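1/ Right, footy thread. Mullen lost by 2 points on the siren and I've barely got my voice back, so you lot can read instead.

2/ First half was all ours. Panagiotou in the ruck was a monster, won everything, and Lonent couldn't get it past the wing. Should've been five goals up - we kicked points.

3/ Crowd of 209 at Nulier Park, by the way! In September, in that wind! Best turnout we've had all year and the pie line went halfway to the car park.

4/ Then the third quarter. Don't want to talk about the third quarter.

5/ 80 metres out, their full back just roosts it and it bounces through. I've watched footy my whole life and never seen one roll like that. 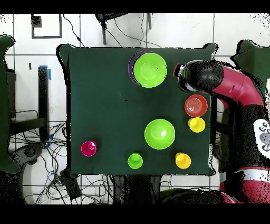 6/ Next up: prelim against the winner of the other semi, 2 pm bounce, home ground again. Hamstring news on our centre half forward is good, he ran laps this arvo.

7/ Bring a jumper and a mate. Go Mullen!!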